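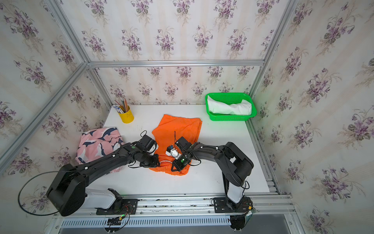 PROGRESS REPORTS / EQUIPMENT AND CAPITAL PLANNING

Last updated: March

Two-Arm Cloth Handling Program: Report to the Oltari Fund on Equipment Purchases and Planned Spending

Prepared by Jingyi Fu, Program Lead, with budget notes by Xinyi Zhong, Purchasing and Operations

1. Purpose of this report

The Fund asked for an account of equipment money spent to date, the condition of the first workstation, and a revised plan for the remaining stations. The research results are covered in a separate report. Amounts are in US dollars and include shipping unless noted.

2. Status of the first station

The first station is built and in regular use. It has two arms on a shared aluminum base rail at the near side of a white table, with patterned walls on three sides. Each arm carries a camera at the gripper. Current work is on soft items. The orange cloth under both grippers belongs to the item set for this period, and further pieces, including the pink one with the shark print, are kept within the enclosure along with a green basket.

The program has logged 269 working sessions on this station. The wallpaper lining is the second of the wall coverings in our plan. Wall coverings are changed between blocks of work so that results do not depend on a single background. They are bought by the roll and charged to supplies.

3. Spending to date

The frame, rails, mounting plates and fasteners for the first station came to $3,308. This was within the approved line. The slotted cable duct was bought with the frame and is included in that figure. We recommend keeping it in the standard parts list, as it shortened the work of rerouting cables when the arm mounts were moved.

Spare parts and replacement cables came to $1,243. This was over the approved line, and the difference was covered from supplies with the Fund's prior consent. Most of the overspend went to gripper cables and connectors. The original budget treated these as one-time purchases. They should have been entered as recurring costs, and the revised plan does so.

The arms were supplied under the existing agreement with Tusby and do not appear in either figure.

4. Plan for additional stations

The approved proposal called for four stations in total. We still consider that number correct and request no change to it. We do request a change in the order of buying.

The proposal had all remaining frames purchased together, followed by the arms. We now propose to complete one station at a time, with frame, arms, cameras and spares ordered as a single set. The supplier discount on a combined frame order is small, and the storage room cannot hold unassembled frames for long without blocking access to the workbench.

Two firms have quoted on frames to our drawing. Guo offers the lower unit price but requires payment in full at the time of order. Flurura charges more, cuts the rails to length and accepts payment on delivery. Ms. Zhong recommends Flurura for the second station, with the choice reopened before the third. Cutting rails in house for the first station took more staff time than the price gap would have paid for.

5. Items not in the original budget

Three needs were missed in the proposal and are listed for the Fund's consideration.

Spare gripper assemblies. There is at present no complete spare. A fault in one gripper stops both arms, as the cloth tasks require the pair. One spare held for each two stations would be enough.

Power and cable protection. Additional duct and strain relief should be fitted to every station when it is built. Adding them later means taking the arms off the rail.

Household items. Clothing, towels, baskets and desk articles wear out or need to be varied. The cost is low, but there is no line for it, and staff have been filing small claims one by one. A fixed allowance per station would reduce the paperwork.

6. Risks

Delivery times for arms remain the main uncertainty. Tusby has not confirmed a date for the second pair. If the pair is delayed, we will hold the matching frame order under the revised buying sequence, and no frame money will be committed.

7. Requests to the Fund

Approval is requested for the revised order of purchase in Section 4, for the reclassification of cables and connectors as a recurring cost, and for the new lines in Section 5. Ms. Zhong will send both frame quotes and the revised budget sheet under separate cover. Questions on the technical content should be directed to Ms. Fu.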